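Clukmont Community Help > Home and Kitchen > Wood and surfaces

Oil on maple board stays sticky, can I save it?

Posted by Shiyu Cai in December

Hello everybody. I have a maple board for bread and vegetables, glued from several planks. Before the holidays I wanted to make it nice again, so I sanded it and put oil on it. I used the Clasel kitchen oil, because the small shop in Erkelau had only this one. I put a thick layer in the evening and left it on the shelf.

Now it is 4 days later and the surface is still sticky. When I put my hand on it, my hand comes away with a smell like old nuts. I tried to wipe it with a dry towel but the towel only leaves small fibers. My mother-in-law says I should wash it with very hot water and soap. My neighbor says I should wait. Which one is correct? I don't want to sand it again if it is not necessary, my arms still remember the first time.

Also, is it safe to cut bread on it now?

2 replies

Zixuan Cai
(same family name as you, but I think we are not related!)

Please do not use the very hot water. A glued board can open at the joints if it gets hot and wet, and then you have a bigger problem than a sticky one.

I think you used too much oil. Maple is a dense wood and it drinks slowly, so a thick layer stays on top and becomes like gum. What I would do is this. Put a small amount of fresh oil on a cotton cloth and rub the sticky places, in the direction of the grain. The new oil makes the old one soft. After ten minutes wipe everything with a clean cloth, and then with another clean one, until the cloth stays almost dry. Then let the board stand on its edge so the air comes to both sides.
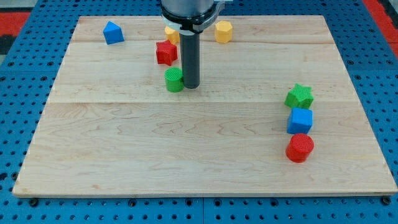

Zixuan Cai
Helpful member, 108 posts

The knots and the dark streaks in maple are not damage, by the way. Many people sand and sand to remove them and it is a pity. They are in the wood.

For the bread, I would wait until it is not sticky and the smell is weaker. Look also on the bottle if it says it is for food contact. And please spread the oily cloths flat outside to dry, don't leave them in a ball in the trash, some oils can start a fire this way.

nigam_1016

just buy mineral oil next time, it never gets sticky like that. I had the same with walnut oil and I scraped it off with an old plastic card, took 2 evenings. no idea about the Clasel one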